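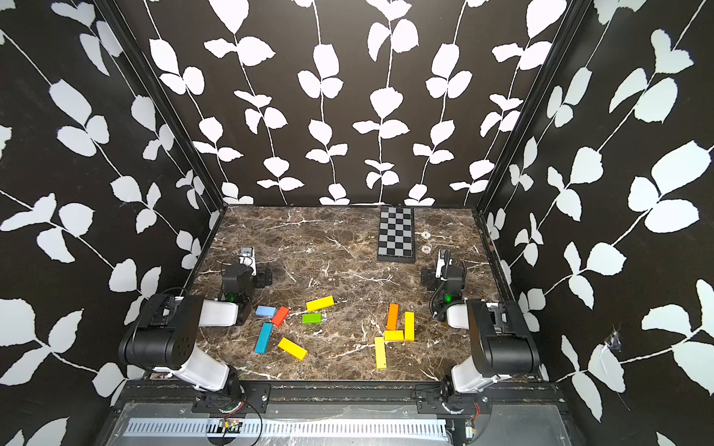
Pattern, Surface and Colour: A Study of Play Blocks on a Decorated Worktop
Project report submitted by Mwajuma Kombo
Kamdale College, Foundation Year in Interior and Product Studies

1. Purpose of the project

The project examined how easily small coloured objects can be picked out by eye when they are placed on a patterned surface in a patterned setting. Furniture and wall coverings for playrooms are often chosen separately, and the brief asked students to consider them together.

2. Materials

Ten rectangular wooden blocks in bright colours were used, five of them yellow. The worktop was covered in a dark brown marble pattern with white and tan veins. The three surrounding walls were papered in black with a white leafy vine. A checkerboard mat in dark and light grey, edged in black, was placed towards the back as a plain geometric contrast to the veining.

The wallpaper was selected from a sample book supplied by Bemadent. A second paper, from the Skaker range, was considered and rejected as too pale. The lengths were cut to 1000 mm and trimmed to 900 mm after fitting.

3. Method

The blocks were scattered across the middle of the worktop in no fixed order. Participants from the Shehu study group looked at the arrangement from the front and named the block they noticed first. They were then asked which part of the surroundings drew the eye away from the blocks. Sessions were held on a Sunday in July.

4. Findings

Yellow was named first by most participants. The brown of the worktop was judged a good ground for bright colours, although several participants found the pale veins distracting where they ran close to a block. The vine paper attracted more comment than expected — chiefly on the side walls, where the pattern looks larger and slanted.

5. Condition of the setting

There is a small tear in the paper on the right-hand wall, slightly below the middle, with a lighter, crumpled surface showing through. Two participants mentioned it. The panel should be repapered before the study is repeated.

6. Further work

A second series is proposed with the same blocks on a plain worktop, the wallpaper remaining unchanged.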